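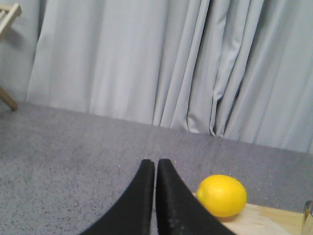
3.2 Objects and the work surface

The Dramberg kitchen set grew out of a simple wish: to study how people measure small amounts of liquid with the things they already own. Flour and sugar have been weighed, scooped and argued over for decades. The ounce of lemon juice or the splash of water that finishes a drink or a dressing has had far less attention, and we find it a wonderful subject. The amounts are tiny and the tools are odd shapes, and a slip of the hand that would vanish in a pot of soup can be a large share of the total.

We drew our tasks from 284 household recipes collected for the Jullow survey. Each recipe called for at least one liquid in a quantity small enough to measure in a single cup or spoon. Citrus came up constantly, in dressings, marinades, cordials, and sours of every kind. Lemon was therefore the natural choice for the fruit, and we kept a whole one on the board even in tasks where no juice was used. A whole lemon gives the eye a familiar size to judge the vessels against, and it also takes up room, as food does on any working counter.

The board itself deserves a word. Early layouts put everything straight on the stone counter, and the vessels were hard to pick out against the speckled gray. A wide board in light wood solved this at once. It also set a natural boundary: people who helped us plan the tasks treated the board as "the place where the recipe happens" without being told to. The standard layout is given in Figure 2, with the lemon at the left, the double jigger next to it and the small glass beaker over to the right.

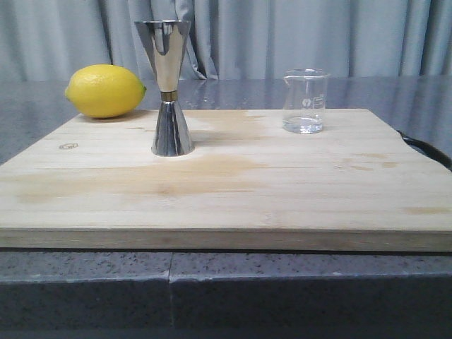 The jigger and the beaker make a lovely pair because they ask for opposite habits. A jigger is read by filling. Its cone is widest at the top, so the last few drops spread over the largest area, and a level that looks nearly full may be well short. A beaker is read by looking through the side at printed marks. It forgives a slow pour and rewards a low eye line, but the marks on small beakers are coarse, and most of our test readers disagreed with each other by 2 mL when the layer of water was shallow. We had expected the beaker to win easily in every task. For small amounts it did not, and that result changed the rest of the study.

We used plain water as the test liquid throughout. Lemon juice was tried in the first round and dropped. Pulp clings to the inside of a steel cup, and it was impossible to say how much of the error came from the pour and how much from what stayed behind. Water is less charming but it leaves us with a cleaner question. Juice trials are planned as a separate study with the Ait Brahim pressing method, where the pulp is strained before any measuring begins.

3.3 The pour

A transfer from jigger to glass looks like one motion. In our coding scheme it is four: the approach, the tilt, the stream and the return. The tilt gave us the most to think about. A cone-shaped cup holds back liquid for longer than a straight-sided one, then lets go all at once, and a careful pourer has to plan for that moment. Figure 3 catches a transfer during the stream phase, with the cup on its side and a thin arc of clear liquid reaching the rim of the glass.

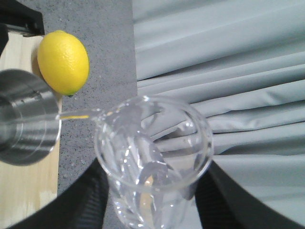

Stream width proved to be a better guide than pouring speed. A thin stream is easier to aim but more easily led astray by the lip of the cup, where it can curl under and run down the outside. A wide stream leaves the lip cleanly and then tends to splash. Somewhere between the two is a comfortable middle, and it differs from cup to cup. Rolled rims behaved differently from cut rims, enough that we now record rim type for every vessel in the Zeltotura catalog.

Across all layouts we logged 2,400 pours. Each was scored on the amount delivered and the amount left in the cup, with spills noted by hand on the same sheet. The receiving glass was emptied and dried between trials, and the board was wiped after every 100 pours or whenever water had reached the wood. Objects were returned to the same places before the next trial, but we made no effort to turn the lemon to a fixed angle. Fruit rolls, and we were happy to let it.

Section 4 takes up the amount left in the cup, beginning with the larger cone.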